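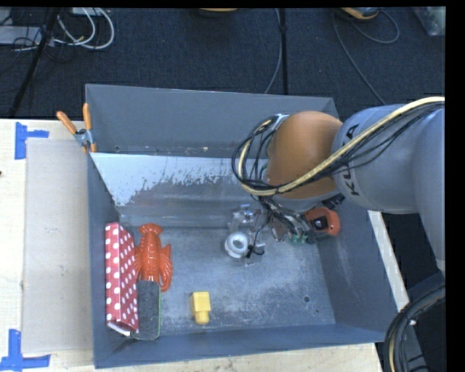 Notes for running the bin demo at the Hindley open day. Wrote most of this the night before the June one and fixed bits after, so it jumps around. If you've run the arm before you can skip to "Objects." If you haven't, find Yen-ting Lui first and do one full round with him watching. No exceptions on that one, sorry.

## Before anyone comes in

Give yourself two hours. One is enough if nothing is wrong.

1. Walk the cell. Cables on the floor, bags, coffee. Get it all behind the tape line.
2. Check the bin clamp. Squeeze it off, put it back on, tug the bin. If the bin slides on the table, the clamp isn't seated on the rim, do it again.
3. Power up the controller, let it finish. Don't touch the pendant while it's booting.
4. Look at the wrist cables. They loop out wide from the arm and they need to — the loop is slack for when the wrist turns. Don't tie them up tighter to look neat for visitors. I did this once and pulled a connector on the first pick.
5. Jog to home at slow speed. Then above the bin, then home again.
6. Start the camera, then Pleva, in that order. If Pleva comes up first it won't find the camera and you get a blank panel with no error. Quit, start over.
7. Run the empty bin check. Should come back with zero picks proposed. If it proposes a pick in an empty bin, it's nearly always a scratch or worn patch on the bin floor catching the light. Turn off the overhead lamp on the window side and retake the background.

Step 7 is the one people skip. Then they spend the demo apologizing for a robot that keeps trying to grab a scratch.

## Objects

Few things, spread out. The temptation is to dump in the whole tote so it looks hard. Save that for the last round.

For the opening round I use the red polka dot box, the plastic lobster, the eraser and the little yellow one. Put a couple close together on the left and leave the yellow one out by itself near the front wall, so there's an easy one and an awkward one. Ask which the visitors think it'll go for. They love this. Kids especialy.

What to know about each:

- **Polka dot box.** Long and narrow. Fine by the edges, bad on the ends. If it's tight against the wall the gripper may refuse, just let it refuse.
- **Lobster.** Everyone's favorite. Shiny, so the depth gets patchy on the back. Picks best across the middle of the body. The claw snags other stuff on the way up.
- **Eraser.** Flat and felty, dark. Worst one in the set for the camera. If it's touching the lobster you may get both or neither.
- **Small yellow one.** Fat square end, knobby other end. Good first pick.

Corners are hard. Anything in the back right corner will probably stay there all day unless you reach in and move it, and you only reach in with the arm stopped and the pendant in your other hand. Say that out loud to the visitors while you do it.

Don't use anything soft and leaky. Wan brought in a juice pouch last year. Enough said.

## The talk

Keep it short. Three minutes and then the arm should be moving. What I say, more or less:

> This arm is picking things it hasn't been told the position of. It looks, picks a spot to grab, tries, and looks again. It will miss sometimes. When it misses, watch what it does next.

Then press start and stop talking! First pick does the work for you.

Questions you'll get every time:

- *Is it AI?* The part that chooses where to grab is learned. The part that moves the arm there is ordinary motion planning.
- *How strong is it?* Strong enough that we stand behind the line.
- *What's all the wiring on the hand?* Sensors and power for the gripper. It's a research hand, we take it apart a lot, so nobody boxes it in.
- *Why a lobster?* Odd shape, bright color, cheap.
- *Can I drive it?* No. But see the button thing below.

If somebody asks something you don't know, write it on the whiteboard and leave it there. Sirari goes through the board at the end and answers by email if they left one.

## Running a round

1. Group in, max 13. More than that and the back row sees nothing but shoulders.
2. Everybody behind the tape. Point at it. Wait.
3. One person on the pendant, one person talking. Never the same person, you can't watch the arm and a crowd.
4. Speed at the demo setting. Not 100 percent, ever, even if a visitor begs. Even if I beg.
5. Talk, then start.
6. Let it clear the bin or let it fail three times on the same thing, whichever's first. Then stop.
7. Arm home, stop, pendant person confirms out loud. Refill the bin.
8. Second go: let a visitor choose the order the things go in. They hand them to you over the line, you place them. This is the button thing too — one visitor gets to press the start button on the laptop while the pendant person holds enable. If the enable gets let go, arm stops. Good moment to show that on purpose.
9. Group out, next group in.

A round is fifteen minutes if you're strict. In June we ran one to 29 minutes because a retired machinist had great questions, and the hallway backed up to the stairs. Great guy. Still, watch the clock.

## When it goes wrong

**Grabs two things.** Let it lift. One usually drops. People cheer. Carry on.

**Grabs nothing, over and over, same place.** Pause Pleva, look at the camera panel. If the object's got a hole in the middle of it on the depth view, turn the object a quarter turn (arm stopped!!) and resume.

**Protective stop.** Don't just clear it. Look at what it touched first. Wall of the bin is the usual. Back it out slow by hand jog, go straight up, not sideways.

**Cable caught.** Stop. Group out, politely. This isn't one to fix in front of people.

**Camera drops.** Step 6 from the first list. Takes a minute. Pass the lobster around while you wait.

**Light changes.** Late in the afternoon the sun comes in low and the background you took at noon is junk. Retake it between groups, takes seconds. I put a phone alarm on for 3 pm and it saved me.

## After

- Arm home, brakes, controller off. Then the laptop.
- Objects back in the tote, count not needed but look for the yellow one, it rolls under the table.
- Wipe the bin with a dry cloth. No spray, it leaves a shine and then step 7 is a mess for whoever's next.
- Leave the clamp on.
- Photograph the whiteboard before you wipe it.
- Log any protective stops in the Hindley sheet with what it was reaching for. One line is fine.

Still to add: the sign-in sheet stuff, and where the spare tape is. It's in the second drawer I think, under the hex keys. Ask Yen-ting.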